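Mernstead's outdoor pool is back, and the water has never looked better

4 min read

Swimmers were back in the water at Mernstead outdoor pool on Tuesday, and what water it is! After a winter with the basin drained and the plant room stripped back to bare walls, the pool has opened for the season with new filters, a new pump and a fresh lining from end to end. The gates opened at 7 in the morning and there was already a queue down to the bicycle racks, most of it in dressing gowns and bobble hats.

The old sand filters had been in service for longer than most of the staff have. They still worked, after a fashion, but anyone who swam here last August will remember the afternoons when the deep end went a bit milky and you couldn't make out the tiles at the bottom. Those filters have gone. In their place are two tall vessels filled with graded glass, supplied by Maltitz, who also handled the pipework and the new lining.
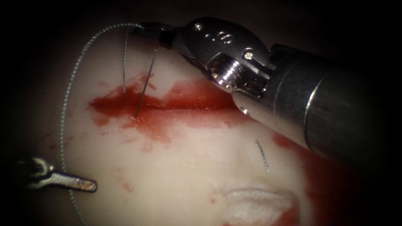

Two robotic instruments over a pale tissue surface, with a loop of thread near the upper one.

Glass media does the same job as sand. Water is pushed down through a deep bed of small grains and the dirt gets caught on the way. The grains are smoother, though, so they give up that dirt more easily when the flow is reversed for cleaning, and the bed is much less likely to clump together or form channels that let cloudy water slip straight through. For a busy outdoor pool with sun cream, grass clippings and half a sycamore blowing in every windy weekend, that matters a great deal.

Pool manager Hannelore Reisinger was at the shallow end steps for the opening, and went in herself once the first rush had calmed down.

"I stood on the side last night with the lights on and I could read the depth marks on the far wall," she said. "I rang my sister and made her look at it on the phone. She was very patient about it."

The basin is 30 metres long, an odd length that regulars are fond of and visiting club swimmers are always puzzled by. There was talk at one stage of shortening it to a standard 25, but the idea was dropped after the drop-in evening in the library, where the feeling in the room was pretty clear. So the old shape stays, with its slightly curved wall at the café end, and the lining had to be cut and welded on site to follow it. The colour is a soft sandy grey, a change from the bright blue people are used to. It makes the water look greener in the morning and properly turquoise by lunchtime, and it has already been the main topic of conversation in the changing rooms.

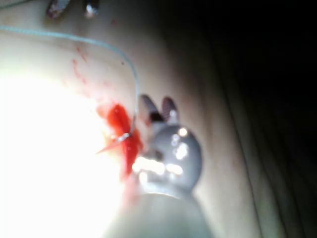 The pump is the other big change. The previous one had a single speed, flat out, day and night, whether there was a gala on or just one person doing a slow breaststroke in the rain. The new unit from Weldu can be turned down when the pool is quiet and brought back up before the busy sessions. Running a pump more slowly saves a surprising amount of electricity, and it is kinder on the filters too, as water moving gently through the bed leaves more of its fine dirt behind. It is also a good deal quieter. If you have ever tried to hold a conversation on the benches by the plant room, you'll know why the café tables have been moved over there.

Down in the plant room itself there is now space to walk all the way round the equipment, and every valve has a label you can read without kneeling. Staff spent most of March learning the new backwash routine. Under the old system that meant an early start and a lot of turning of stiff brass wheels. Now one lever on each vessel does it, and there's a sight glass in the waste pipe so you can watch the water run from brown to clear and stop as soon as it does. Less water down the drain, and less freshly heated water needed to top up the basin afterwards.

Chlorine is still the disinfectant, and the dosing equipment stays as it was, having been replaced only recently. The hope is that cleaner water going back into the pool will need a lighter hand with it. Hannelore is careful not to promise anything until she has seen a hot bank holiday through. "Ask me again when we've had a full pool three days running," she said. "But the tests this morning were lovely. I'd frame them if I could."

By closing time on the first day 105 people had been through the turnstile, a cracking number for a chilly weekday with a stiff breeze off the recreation ground. Several had come over from Disby, whose own pool is shut while its roof is looked at, and they got a warm welcome (and, in the case of one group of aqua fitness regulars, a round of applause as they came down the steps). Their usual class will be fitted in at Mernstead for as long as it's needed. 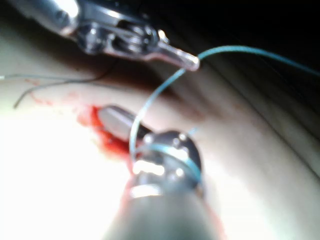 Sessions and what to bring

Early lane swimming starts at 7 every weekday, with general swimming from mid-morning and family sessions after school. Two lanes will be kept roped off for steady swimmers even during the family sessions, something people have been asking for over several summers. Weekend times are on the board by the gate and will change once the school holidays begin.

The showers beside the basin are warm again, and everyone is asked to use them before getting in. A quick rinse takes off most of the sun cream and sweat that the filters would otherwise have to deal with, and it makes the first plunge less of a shock. Lockers take the same coins as before. Season tickets bought for last year's shortened autumn can be handed in at the kiosk and swapped for new ones at no charge.

The café is open from the start of lane swimming until the last session ends, and the cheese scones have gone back on the menu.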